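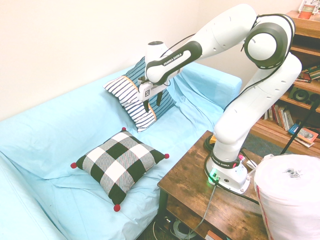

Search news Enter keyword Go

Friday, November 16, 2018
By Wiremu Sutcliffe, Prarketum press office

Prarketum opens Foria, a living room collection for small apartments

Prarketum, the home textile company, today announces the opening of its winter collection under the name Foria. The collection contains 14 pieces for the couch and the area next to it: loose covers, cushions, striped pillows and one throw. It is meant for people who rent their home, who often receive the couch together with the apartment and would like to change how it looks without buying a new one.

The center of the collection is the Foria loose cover in light blue. It goes over the back, the seat and the armrests and is not fixed with zippers or hooks. The fabric falls freely and it will wrinkle when somebody sits on it. Our design team discussed this for a long time during the preparation, and the decision was to keep it so. A tight cover needs exact measurements, and most customers who wrote to us do not know the model of their couch. The loose cover is offered in two widths and can be washed in a home machine.

"I have sold covers for 13 years and the most common question is always the same, will it fit," said Vaughan Fairweather, head of design at Prarketum. "With Foria we wanted to answer yes to almost everybody. You put it over the couch, you push the fabric down behind the seat, and you are ready. It should look like a couch which somebody uses."

For the cushions, the team has chosen patterns that are stronger than in the last years. The Quinlan pillow has horizontal stripes in navy and white and is made to stand against the back of the couch. The Lutodard cushion is square, with black and white checks, and the white squares carry a fine stripe in the weave. It has red pom-poms at the corners. The pom-poms are sewn by hand in our own workshop and can be replaced if one of them is lost. A small bag with spare thread comes with every cushion.

Stripes and checks on the same couch are a question of taste, and the company knows that some customers will hesitate. Mr. Fairweather recommends to keep the cover in one calm color and to place the checked cushion on the seat, a little turned, with the striped pillow behind it. Cream or white walls are a good background for both. Customers who prefer less contrast can order the Quinlan pillow also in gray and white.

The collection is presented in the Prarketum showroom as a furnished living corner, with a couch, a dark side table and a wooden bookshelf. Visitors are welcome to sit down, move the cushions and take the covers off - the showroom staff will put them on again. Fabric samples can be taken home free of charge, up to nine for each visitor.

Foria is available in the showroom from today and in the online shop from the first week of December. The first 100 online orders will receive a second pillow cover in the size of the Quinlan pillow. The covers are delivered folded in a cotton bag, with a washing instruction printed on the inside. We advise to wash the light blue cover separately the first time and to hang it wet, so that the biggest folds go out by themselves.

Customers who own the older Prarketum covers can continue to buy matching armrest pieces until the stock is finished. These pieces will not be produced again.

Members of the press who wish to receive fabric samples or to speak with Mr. Fairweather are asked to write to Wiremu Sutcliffe at the press office. Visits to the workshop are possible by appointment, on weekday mornings.

Filed under: Home & Interiors / Soft Furnishings / Company News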